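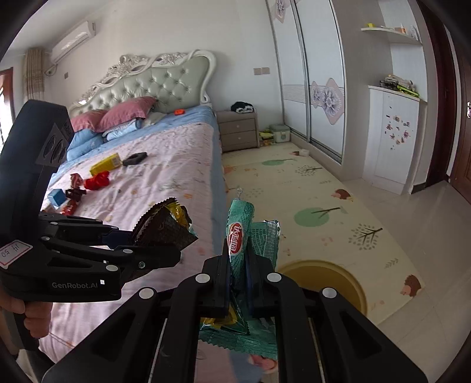
Soft plastics: what can go in the shop collection bins and how do I store it at home?

Household > Waste and recycling > Plastics

keepsthereceipts
Posted in May

I moved to Cirnow in the spring and the council here doesn't take any soft plastic from the kerb. Where I lived before, in Vullen, we had a separate bag for it and I got used to putting everything in there without thinking much. Now I have to take it to the collection bin at the big supermarket, and the sign on the bin is not very clear. It says "clean, dry, soft plastic packaging" and has a few drawings on it.

What I want to know:

Are crisp packets and sweet wrappers accepted if they are silver on the inside? I have read yes and no on different sites.

How clean is clean? I don't mind shaking crumbs out but I don't want to be washing up a crisp packet.

Does it matter if the packaging comes from abroad and has no recycling mark on it, or none I can read? We get a fair amount of food from an import shop, so noodle packets, rice crackers, dried fruit and so on.

How do people store it? I have one small flat, no garage and no shed. At the moment it is in a carrier bag on the back of the kitchen door and it is starting to smell. I also have a teenager who keeps a second collection in the bedroom, down the side of the bed, and I would like to give that a proper home too.

I don't drive. The bus is the 417 and it stops right outside the shop, so getting there is fine, but I can't carry a huge sack on it.

Thanks in advance.

hedgeside
Top contributor, 1000 replies

I will take these in the order you asked.

Silver-lined packets. Most of the supermarket bins do take them. The silver is a very thin layer of metal on a plastic film, and the shop schemes were set up with crisp packets in mind. The confusion comes from the old advice for kerbside bins, where they were nearly always a no. There used to be a "scrunch test": scrunch the packet in your hand and if it springs back it is plastic film, if it stays in a ball it is foil. Real foil goes with your tins if your council takes foil, and the plastic film goes to the shop. Check the wording on your own bin first, as some shops have their own list of exceptions and it can change when they change contractor.

How clean. Empty and dry is what they are after. Crisp and biscuit packets only need shaking out over the bin or the sink. Anything that has held something wet or greasy should be rinsed. I put mine in the washing-up water at the end, when everything else is done, then hang them over the taps overnight. Meat film I do straight away or it stinks. If a packet is so oily that it won't come clean in one go, put it in the general rubbish. One dirty bag can spoil the ones next to it.

Imported packaging. The recycling mark is only there as a guide for you and the bin doesn't read it. What matters is the material. If it is a plastic film and it springs back, treat it the same as the British version. Things to leave out are packets with a paper layer bonded on, pouches with a hard spout, and the thick foil pouches that stay folded when you fold them. Also look inside the bag for little sachets, the ones marked do not eat. Take those out and put them in the rubbish. Import snacks seem to have them more often, and they get missed. The same goes for the small plastic trays inside a biscuit packet. Those are rigid plastic and should go wherever your council wants trays.

Storage. The smell is almost certainly from damp or from something greasy at the bottom of the bag. Empty the whole lot out, bin anything sticky and start again with a dry bag. After that:

Flatten packets before they go in. Open the seals at both ends if you can be bothered, and they lie much flatter.
Don't tie crisp packets in knots or fold them into triangles. Plenty of people do it to save space, but it makes them harder to sort. Flat is better.
Use a bag that lets you see what is in it. I use an old bread bag for small wrappers and put that inside a larger one. When the large one is full I take it.
Keep it somewhere cool. Inside a wardrobe or under the stairs is better than next to the boiler or the oven.

For the bedroom, a small lidded pedal bin is the best thing I found. Mine were terrible for pushing wrappers down between the mattress and the wall, and we only found out when we turned the mattress. I put a bin within arm's reach of the pillow and most of it went in there from then on. Crumbs in bedding bring ants in the summer, so it is worth doing for that alone. Tip it into the main bag when you do the laundry.

A full carrier bag of flattened film weighs next to nothing, so you should have no trouble on the bus.

girine_flat_3
Member

in cirnow too. the bin you mean is just inside the doors on the left past the baskets. they empty it in the morning so go before 11 if you can, by teatime it is overflowing and you end up taking it all home again. there's another one at the Sultana on the parade, smaller but hardly anyone uses it. same bus, two stops earlier

mine takes crisp packets no problem

don't put bubble wrap in the Sultana one the sign says no

slowkettle
Member since the old forum

I would disagree slightly with the first reply about rinsing. If you have to run the hot tap for each packet you are using up more than you are saving. I only keep the dry ones (bread bags, crisps, toilet roll wrap, pasta, sweets) and put the greasy ones in the rubbish. My bag never smells and I don't have packets hanging all over the kitchen.

It is also worth looking at what makes up most of the bag. I tipped ours out after a month and it was nearly all multipack snacks, a wrapper round each one and then another wrapper round the lot. We changed to one large bag and a tub with a clip lid, and the weekly shop went down a bit as well. It doesn't work for everything. Anything that goes soft in damp air is better left in single packets.

On storage, I bought a roll of 1000 small food bags years ago for the freezer and have never got to the end of it, so don't buy special bags for this. Use what comes into the house. The outer wrap from kitchen roll is a good size and it can go in the collection bin with everything else.

keepsthereceipts
Original poster

Thank you all. I emptied the bag last night and it was a cheese wrapper at the bottom, which explains the smell. Two of the noodle packets had sachets still in them as well.

I'll try the Sultana bin as I pass it anyway. A pedal bin has gone in the bedroom. Does anyone know if the Sultana takes the net bags that oranges come in?

hedgeside
Top contributor, 1000 replies

Net bags are a no in most of the shop schemes, they get wound round the machinery. Cut off the plastic label and put that in, and the net goes in the rubbish.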